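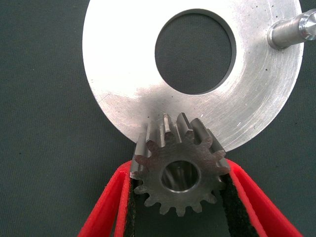 Robot teaching by demonstration

Teaching by demonstration (also programming by demonstration, or learning from demonstration) is a group of methods in which a person shows a robot how to carry out a task, and the recorded motion is replayed or used to train a controller. It differs from conventional programming, where each position and branch is written out in advance. The demonstration may be given by moving the arm directly or by driving it from a distance.

Hand guiding

In hand guiding, also called kinesthetic teaching, the operator grips the arm and moves it through the task while the joint positions are logged. The motors cancel the weight of the arm, so that little force is needed. No mapping between human and robot motion is required, and any path recorded is one the arm can reach. The main drawback is that the operator's hands may block the cameras. Forces measured at the wrist can also include those applied by the operator, depending on where the arm is held.

Remote control

In remote control, or teleoperation, the operator works a separate input device. Common types are:

Leader arm – a passive arm, often a scaled copy of the working one, whose joint angles are sent to the follower.
Hand controller – a tracked grip that commands the position and angle of the tool.
Joystick or six-axis mouse – commands tool speed; slow, but steady for small corrections.

Remote control keeps the operator out of the camera views. Contact is harder to judge, and operators without force feedback tend to press too hard or to stop short.

Use in mechanical assembly

Assembly of gears, shafts and plates is a common subject for demonstration. A gear held between two fingers must be brought to its shaft with the bore in line, lowered, and turned slightly if its teeth meet the teeth of a neighbor. Small errors in angle cause the bore to wedge on the shaft. Chamfers on either part widen the range of starting positions from which insertion can succeed.

Grip matters as much as path. Soft pads on the fingers let a toothed part settle into the grasp, but also let it tilt under load. A tilt that differs from one demonstration to the next appears in the data as scatter in the final tool position. A camera at the wrist records the part in relation to the fingers and is often paired with a fixed camera. Bright machined metal may wash out in the wrist view, and for this reason matte, dark work surfaces and diffuse lighting are preferred.

Recording and selection

A demonstration is normally stored as joint positions, gripper opening and camera images on a shared clock. Pauses at the start and end are trimmed. Failed attempts are removed or, in some methods, kept and labeled.

The Prevodau gear set, assembled at Ustitdale by Evanthia Kokkinos and Pascual Salinas, is a typical small collection. It holds 1,318 demonstrations given by remote control, of which 1,115 were kept after review. Most of the rejected recordings were dropped for timing gaps between the arm log and the images. Kausar Kazmi later proposed marking the moment of first contact in each recording, a step that has to be done by hand.

Limitations

A controller trained on demonstrations copies the habits of its operators, including hesitation and needless detours. Small errors carry the arm into positions absent from the recordings, where its behavior is poorly defined. One remedy is to let the operator take over during a run and add the correction to the training data.

See also

Compliant motion
Force control
Peg-in-hole problem
Teach pendant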